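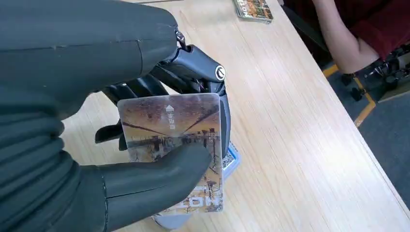

Die Glocke von Illon

Erzählung

Dem Amt für Uferangelegenheiten in Plaltel ging im Mai ein Schreiben der Gemeinde Illon zu, in welchem um Auskunft gebeten wurde, ob die Glocke der ehemaligen Fährstation weiterhin geläutet werden dürfe. Der Vorgang erhielt die Nummer 486 und wurde der Sachbearbeiterin Rocío Lagos zugewiesen, die zu jener Zeit die Angelegenheiten der linken Uferseite führte.

Die Fähre zwischen Illon und Lashari war mit der Eröffnung der Brücke eingestellt worden. Der zugehörige Erlass regelte den Verbleib des Fährseils, der beiden Anlegestege, des Wartehauses und eines Ofens. Die Glocke wurde darin nicht erwähnt. Die Dienstordnung der Station, nach welcher bei Nebel alle neun Minuten zu läuten war, hatte man aufzuheben versäumt. Sie galt demnach fort.

Frau Lagos forderte bei der Gemeinde eine Stellungnahme an. Aus dieser ging hervor, dass die Glocke in der Tat weiterhin geläutet wurde, und zwar durch den letzten Fährmann, der das Wartehaus bewohnte und für dessen Entlassung sich in den Akten kein Beleg fand. Beschwerden lägen nicht vor. Die Anfrage sei allein deshalb erfolgt, weil das Seil der Glocke erneuert werden müsse und die Gemeinde zu wissen wünsche, wer die Kosten trage.

Das Amt ordnete eine Ortsbesichtigung an.

Frau Lagos traf am späten Nachmittag in Illon ein. Der Fluss führte wenig Wasser, und auf dem Kies unterhalb des Steges lagen zwei Boote mit dem Kiel nach oben. Der Fährmann empfing sie in seiner Dienstjacke, an welcher ein Knopf durch einen andersfarbigen ersetzt war. Er bot ihr den Stuhl an und blieb selbst stehen, wie es nach seiner Auffassung bei einer Besichtigung vorgeschrieben war.

Auf die Frage, für wen er läute, gab er zu Protokoll, er läute für das Ufer.

Frau Lagos bat um eine Präzisierung. Der Fährmann erklärte, die Glocke habe zu keiner Zeit den Fahrgästen gegolten, denn diese hätten ja im Wartehaus gesessen und die Hütte nicht verlassen. Sie habe dem Mann auf der anderen Seite gegolten, damit dieser wisse, wo Illon liege. Ob sich auf der anderen Seite noch jemand befinde, sei ihm nicht mitgeteilt worden. Eine Mitteilung hätte er selbstverständlich beachtet.

Gegen sieben Uhr abends zog Nebel auf. Der Fährmann entschuldigte sich, nahm seine Mütze vom Haken und ging hinaus. Frau Lagos vermerkte die Uhrzeit. Die Glocke hatte einen tieferen Ton, als sie der Größe nach erwartet hatte. Die Brücke, welche flussabwärts lag, war nicht mehr zu erkennen, ebenso wenig das Ende des Steges. Nach neun Minuten läutete der Fährmann ein zweites Mal. Dazwischen sprach er nicht, und auch Frau Lagos hielt es für angemessen, keine weiteren Fragen zu stellen.

Nach dem dritten Läuten kam von Lashari her ein Ton. Er war heller und sehr kurz. Der Fährmann nickte und zog die Mütze ein wenig tiefer in die Stirn.

»Das ist der Wind an der Reling der Brücke«, sagte er. »Das höre ich seit Jahren.«

Frau Lagos nahm diese Aussage in das Protokoll auf. Sie ließ sich am folgenden Morgen über die Brücke nach Lashari fahren, obwohl die rechte Uferseite nicht in ihre Zuständigkeit fiel. Im dortigen Wartehaus war eine Frau damit beschäftigt, den Fußboden zu scheuern. Neben der Tür hing eine Handglocke an einem Nagel. Die Frau bestätigte, dass sie bei Nebel läute, wie ihr Vater es getan habe. Ob von drüben jemand antworte, könne sie nicht mit Sicherheit sagen. Sie habe es immer für die Kirche gehalten.

In dem abschließenden Bescheid, der beiden Gemeinden zugestellt wurde, stellte das Amt fest, dass die Dienstordnung in Kraft sei und die Kosten des Seils aus den Mitteln der Uferunterhaltung zu bestreiten seien. Bewilligt wurden 700 Kronen. Eine Anlage wies die Empfänger darauf hin, dass die jeweils gegenüberliegende Station nach den Feststellungen des Amtes besetzt sei.

Der Empfang wurde aus Lashari noch in derselben Woche bestätigt. Aus Illon traf die Bestätigung später ein, mit der Rückfrage, ob im Winter auch die Abendstunden nach zehn Uhr zum Dienst zu rechnen seien.

Weitere Erzählungen
Der Pegelschreiber
Tastbridge im Regen
Nachtrag zum Grundbuch von Plaltel
Die Vertretung des Schleusenwärters
Ein Zimmer zur Hofseite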